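Part 4: Getting the Wrist View Right in the Simulator

OK, the bench is bolted down and the Kvam controller is talking to your laptop, so you're probably itching to run the real arm. Please don't yet! I spent a whole Tuesday evening in the simulator before I let my gripper near anything hard, and I still have both fingers on it. Open the Gusetico project, load the scene called "bench_plain" and pull up the wrist views.
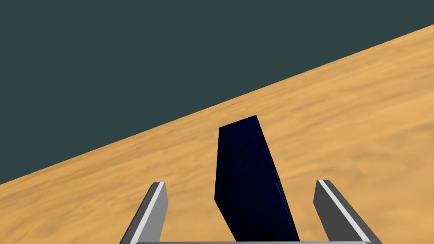
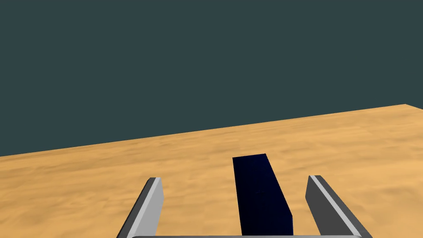
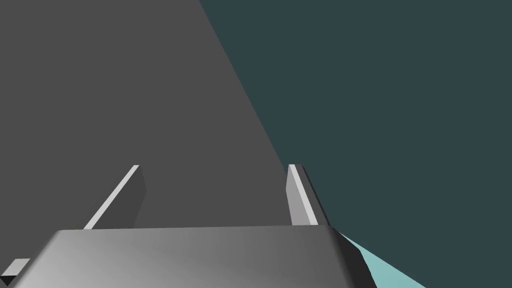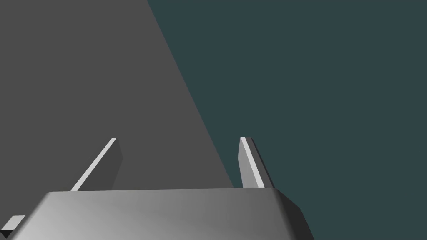 Two fingers, open, in all four. The navy block is in the first two only.

4.1 Check the view before you move anything

1. Click the Views tab and pick one wrist. The tilt is normal, so leave the camera angle alone (I "fixed" mine the first time and then every pick went in crooked).

2. Make sure you can see both fingertips. If one is missing, your mount offset is wrong. Go back to Part 3 and type it in again -- the box likes to drop the minus sign.

3. Look between the fingers. You want a clear gap with background showing through it. If the fingers are touching, hit Open and wait for the status light to go green.

Note: The colors are flat and kind of ugly in the simulator. I tried prettier textures for a while and all I got was a noisy laptop fan.

4.2 Line up on the block

4. Switch to the wrist that has the block in view. Set the jog speed to 2. I know it's slow. Leave it there.

5. Jog sideways until the block stands between the fingers with space on both sides. Close is fine, you'll do the last bit by number in the next step.

6. Open the Pose panel and set the approach height to 310. Mine came up as 123 from an old project, and the palm went straight down onto the block, which in the simulator just makes everything jitter like crazy.

7. Save the pose. I call mine "above_block" but name it whatever you like, as long as there are no spaces. Polirau chokes on spaces when it reads the file later.

CAUTION: Don't press Close from a pose you haven't saved. If the block tips over you'll have to reload the scene, and unsaved poses go with it.

4.3 Make your runs repeatable

8. Under Scene > Random, type a seed. I use 1777 for everything, so if you want your block to start where mine does, use that too.

9. Run the approach, go back to the saved pose, run it again. Watch the wrist view the whole time, not the big overview window (the overview is fun, but it hides small misses).

10. If the block drifts toward one finger from run to run, your wrist zero is off. Redo the Tisier calibration, the short one. The long one moves the base too and then you're back at Part 2 -- ask me how I know.

Once you've got the approach repeating cleanly, leave the simulator open and go on to Part 5, where we wire up the stop button.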